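4.2 Changes in the work of the folding staff

The second group of interviews was held in October at the Woltberg site, where 25 employees had moved from manual folding to demonstration work. In this role the worker does the folding with a gripper in each hand, and the recorded movements are later used to train the robot. The garments are ordinary household clothes, and much of the work is done on beds and not on tables.

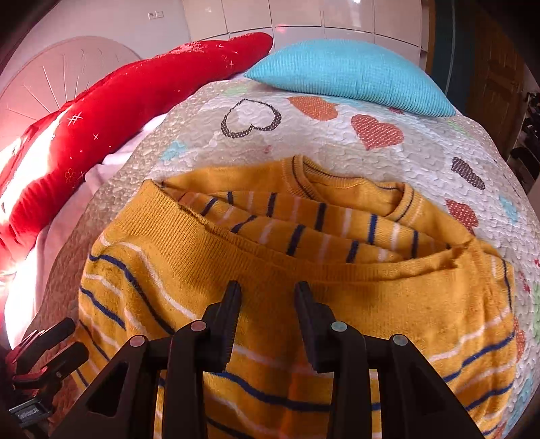

Most participants said that the new task is slower and needs more attention. Estrella Hinojosa, who had folded by hand at Plamholm before, told us that she "had to learn a sweater again from the beginning." Knitwear was named most often as difficult. With her fingers she feels the thickness of the cloth, but with the tool she must look for a good place to take hold. Two workers reported pain in the wrist after a session of 40 minutes, and the shift plan was changed after this.

Figure 3 shows a striped sweater during such a demonstration.

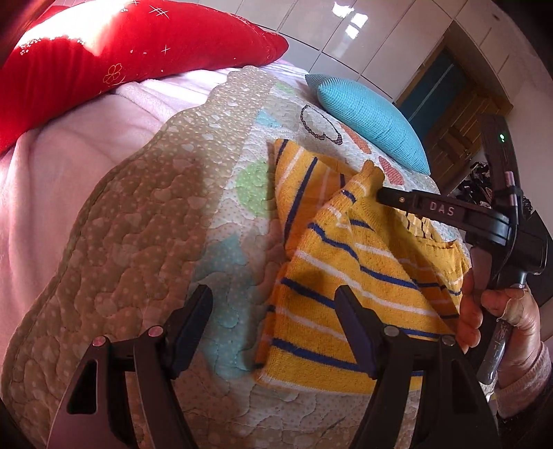 Figure 3. Gripper tip at a raised part of a knitted sweater, with a second device in the foreground.

Pay was a further topic. Under the old system the workers were paid by the piece, with a norm of 210 pieces per shift. Now they receive a fixed hourly wage. Braulio Villaseñor considered this fairer, but he was worried about what happens when enough recordings exist. The management could not give us a clear answer on this point.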